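News > Product Safety > Notices

Notices Products Service Bulletins Contact

Print this page
E-mail this page

Nilora issues safety notice on closed-finger reporting in Flultar two-finger gripper

Firmware 4 can report a held part when the fingers have closed on nothing; owners asked to disable automatic transfer until updated

Nilora has issued a safety notice for the Flultar two-finger gripper running firmware 4. Under certain conditions the gripper controller sends a "part held" signal to the robot when the fingers are fully closed and no part is present. The robot then carries out the next step of its programme as if the pick had succeeded.

The fault was first reported in June by Dillberg, an assembly contractor, after a transfer cell ran an unattended shift on a Sunday. The cell logged 2,000 completed picks. A count of the output tray gave 1,123 parts. No alarm was raised during the shift and the cell was stopped by hand the following morning. There were no injuries.

"The log showed a normal shift," said Danjuma Balogun, production engineer at Dillberg. "We found the difference only when the tray was counted. By then the downstream press had cycled many times on an empty fixture, and one of its guards had worked loose."

Nilora's service group has reproduced the fault on the bench with a Flultar unit mounted over a plain white table. With the fingers closed, the inner faces meet along most of their length but a narrow gap can remain between them. The controller compares finger position with a stored zero. If that zero was taken with new fingers and the faces have since worn, the closed position no longer matches the stored value. Firmware 4 reads the difference as the thickness of a thin part.
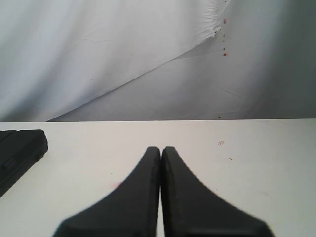
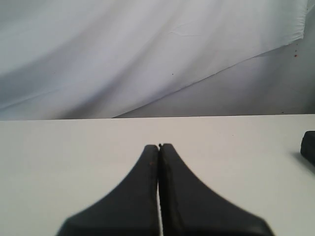

Gripper fingers closed with nothing held between them, over the white tabletop.

Motor current does not correct the error. In firmware 4 the current check is passed when the fingers meet resistance, and two fingers pressing against each other produce the same resistance as two fingers pressing on a rigid part. The position reading is therefore the only means of telling the two cases apart.

"The position threshold was set too fine for fingers in ordinary service," said Sharada Nadar, head of product safety at Nilora. "Firmware 4 should have required a second condition before sending the signal. It did not, and the release tests were run with unworn fingers, so the fault was missed."

The notice covers 70 units supplied to customers and through the distributor Gounder. All registered owners have been contacted. Units on earlier firmware use a wider threshold and are not affected.

Until the update is fitted, owners should take the following steps:

- Switch off automatic transfer in any cell where a missed pick could cause a following machine to cycle empty.
- Re-take the stored zero with the fingers closed and clean.
- Inspect the inner faces of both fingers for nicks and debris. Replace fingers in pairs.
- Do not raise the grip force. Extra force does not alter the reading and speeds up wear.
- Where a part-present sensor is fitted at the place position, use it to interlock the next step.

The update adds a timed re-check after lift and prompts for a new zero at each power-up. It is supplied free of charge. Cells with safety functions that depend on the "part held" signal should be reassessed before return to service. Nilora does not support the use of this signal as a safety input on any firmware version.

Boyang Zhong, service manager at Gounder, said replacement fingers would be sent to owners whose inspection showed wear.

Press enquiries: Saranya Bangera, Nilora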